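Robots in a Fruit Packing Room: What Changes for the Workers
Project report, Work and Technology course
Authors: Kadri Žukauskas, Indrek Pētersons
Supervisor: Tõnu Rebane

1. Introduction

Our project is about a small company, Flosus, which packs fresh fruit into gift sets. The sets are sold to hotels and offices. The company has begun to test two-arm robot cells for one part of the packing work, and the manager, Edgars Juška, allowed us to visit and talk with the people who work there.

Many texts about automation ask how many jobs will be lost. We wanted to ask a smaller question, which we thought we could answer better: what does a packer do during the day when the robot is there, and how is it different from before? We did not measure the quality of the robots and we are not engineers. When we write about technical matters, we repeat what was explained to us.

2. How we worked

We visited the packing room in August. We watched the morning shift and the afternoon shift, and we interviewed the packers in their breaks. The interviews were in the workers' own language and we translated them ourselves, so the English wording is ours. We also read the shift notebook for the period of the test. Kaja Adomaitis, who is responsible for the cells, explained to us what the entries mean.

One difficulty was that the manager was present in the first two interviews. We think the answers were shorter because of that. Later we asked to speak with the packers alone, and this was accepted.

3. The work before

A packer takes a fruit from the crate, looks at it from all sides, presses it very lightly with the thumb, and puts it into a bowl or a box. On a normal day the room finishes roughly 700 sets. The packers stand for most of the shift. They said that the hands do not get so tired, but the neck and the lower back do, because the head is always bent down.

They talk while they work. Several of them mentioned this without our question. The tables are placed so that people face each other, and a new worker learns by looking across the table.

4. The work with the cells

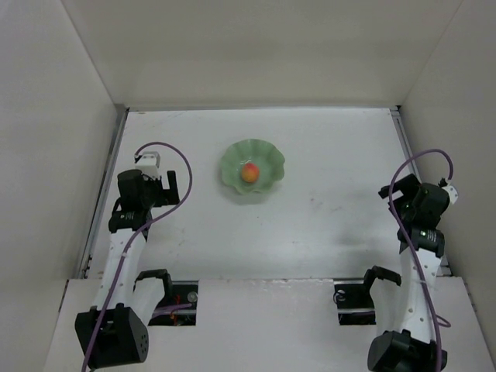
The first thing the packers told us about was the noise, or more exactly the lack of it. They had expected something loud, like the carton machine from Laur in the next hall. The cells are quiet enough for conversation, but conversation has become harder for another reason: the person at a cell must watch. In one cell we saw a single small fruit in a pale green bowl with a wavy rim, with one arm standing on each side and the grippers pointing inward. Such a bowl is difficult for the machine, we were told, because the edge is not the same height everywhere. For a human hand this difference means nothing. The packer who was in charge of that cell said she had never thought about the shape of the bowls before, and now she thinks about it every day.

The new task is called "attending". The attendant sets out the bowl and the fruit, starts the program called Illico, and decides afterwards if the result is good. If the fruit has a mark, it goes to the juice crate. The attendant also writes in the notebook each time the program was stopped by hand. The white panels of the cell must be wiped too. There were gray smudges on the work surface, and wiping is not in the job description of anybody, so the packers do it when they have time.

5. What the workers think

The opinions were more mixed than we expected. The older packers liked the stool. An attendant may sit, and for people with back pain it is a large improvement. The younger ones said more often that the work is slow and that they feel like a guard. One of them told us: "Before, I finished my table and I could see it. Now I look at something which another one is doing."

All of them were worried about the pay. Packers receive a small bonus for each set above the daily norm, and an attendant has no norm. During the test the company pays the average bonus, but there is no written agreement for later. We asked Edgars Juška about it. He answered that it will be decided after the test — he could not say in which month.

There is also the question of skill. The thumb test for ripeness is still done by people, before the fruit comes to the cell. Kaja Adomaitis believes it will stay so for a long time. The packers were proud of this, and they would like it to be named in their contract.

6. Comparison with another site

For comparison we had a telephone interview with a shift leader at Flullwood, where wooden boxes are packed. They moved their workers to attending all at once, without rotation, and several asked to go back to the old tables after a short time. At Flosus the workers change places every 2 hours. The packers there said that they would not accept a full day at the cell.

7. Limits of the project

We saw only one season and one kind of product. The persons who did not want to be interviewed may have stronger opinions than those who did. We also did not speak with the union, because our letter was answered too late.

8. Suggestions

We suggest that the bonus for attendants is written down before the test ends, and that cleaning of the cells becomes paid time with a name in the schedule. The rotation should be kept. We also suggest that two cells are placed facing each other, as the tables are, so that attendants can talk and new workers can learn from them. Kaja Adomaitis has received a copy of this report and will discuss the placing of the cells with the packers.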